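Packing a School Bag, One More Time

The back room at Stundau is quiet on a Saturday, apart from the motors. The operator has been there since a little after eight, and the coffee on the windowsill has been forgotten for long enough to count as furniture.

The job is easy to describe. Two robot arms have to learn to put books in a bag, and they learn by being steered through it by a person, over and over, until there are enough recordings to train on. Stundau wants 150 for this task. "I used to tell people I worked in artificial intelligence," the operator says. "Now I tell them I pack bags for a living, and they ask better questions."

Bags, I am told, are the worst of it. A box stays a box. A bag slumps, folds over its own opening and has to be talked into every move.
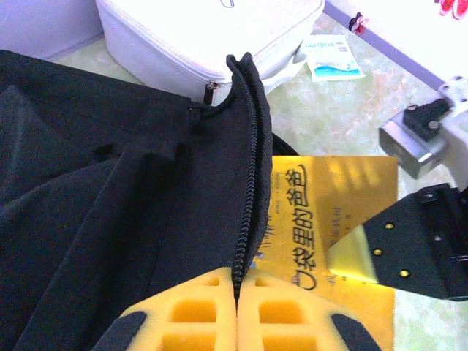 "Zippers are where my good mood goes," the operator says. "You get hold of one side and the whole bag decides to come with you. With your own hands you'd never notice, you'd just fix it. Through the arms you notice everything." A clean run takes around 4 minutes. An unclean one takes as long as it takes, and the team keeps some of those too, on the theory that a system shown only perfect packing will panic at its first wrinkle.

The theory came from Jimater, the project the recordings are for. Its guidelines ask for variety: the bag turned, the books moved, other things left lying nearby. The operator took this to heart. "They asked for a realistic home. I said, have you seen my home?"

Books have their own problems. They slide, they tip, and the ones still in plastic wrap are slippery in a way that feels personal. 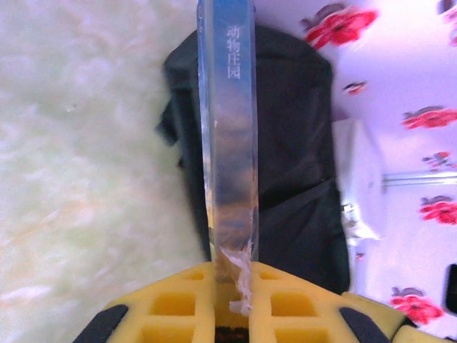 "The first week I held everything too tight, like somebody was going to take it away from me," the operator says. "Then too loose. There's a spot in between and I can't explain where it is, which is awkward, given that explaining it is the whole job." I ask whether the machine will find that spot. There is a long pause – long enough for me to look at the coffee again. "It'll find the average of all my spots. I try not to think about that on bad days."

Every recording gets watched by 2 people before it counts. They sort out the ones where the operator hesitated, backed up or sighed, although the sighing isn't recorded.

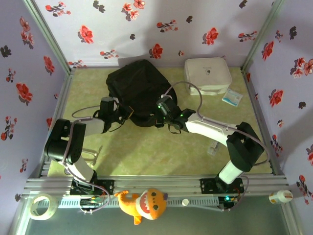 Both arms at the black bag at Stundau.

Next on the list is folding towels, which the operator speaks of with something close to longing. A towel has no zipper. In the meantime there are more bag runs to get through before lunch, and I am politely asked to move my chair back from the controls.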